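Household Tips for Demonstrators: Handling Cushions and Other Soft Items with Hand-Held Grippers
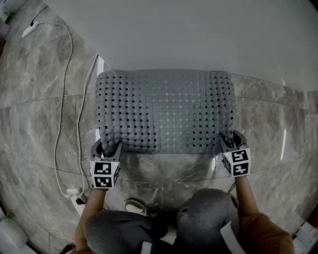 Ilona Szűcs
Training Coordinator, Home Tasks Programme, Triltedbridge

These notes are issued to all demonstrators who record household tasks with the paired hand-held grippers. They cover seat cushions, bath mats, folded towels and similar items. Hard objects are dealt with in the kitchen notes by Kaan Keskin, and the two sets should be read together before a first home visit.

Before you start

Clear the floor within arm's reach on both sides. Chargers, extension leads and power strips along the wall may stay plugged in, but the item should not be dragged over them. Where a lead cannot be moved, turn your working position away from it and begin again.

Check that the indicator light on each gripper is green. Wipe the marker cubes with a dry cloth. Household sprays must not be used on them, as they leave a film on the printed squares.

Roll sleeves to the wrist or fasten them. A loose cuff that falls across a marker will spoil the recording, and the demonstration will be returned to you.

Lifting a cushion

Kneel or crouch with the cushion in front of you. Take one lower corner in each gripper and close both jaws before raising either hand. A corner hold suits thick cushions with a bumpy or dimpled surface, where the raised parts tend to slide out of a grip taken along the middle. The material will bulge a little at the jaws. Deep creasing means that too much has been taken in.

Raise both hands together at an even pace. Keep the marker cubes below the cushion and facing you. If one corner slips, lower the cushion, let go with both grippers and take hold afresh. Please do not rescue the item with a knee or a foot. Such recordings cannot be used to teach the arm, which has neither.

Hold the cushion clear of the floor for a slow count of three, then carry on with the task: turning, shaking, or placing on a chair.

Shaking out dust

Use short movements from the wrist. Dust will often be left on tiled floors and may be swept up once the recording has ended. Sweeping is a separate task with its own sheet.

Cables

The cable of a wired gripper should hang freely beneath the hand. It must not be wound round the wrist or tucked under the knee. Demonstrators working on the floor should check it each time they change position.

Number and length of recordings

Each session consists of 15 demonstrations of the same task with the same item. Vary the starting position slightly each time, and vary the angle of the cushion as well. Rest your hands between sets. Tired demonstrators begin to twist the grip, and Yavuz Kozan, who reviews the soft-item recordings, will ask for the later ones again.

Finished sessions should be handed in by Thursday. Questions about faulty jaws go to the equipment desk, room 79.

See also: Folding Towels on a Low Table; Laying a Bath Mat Flat; Care of Marker Cubes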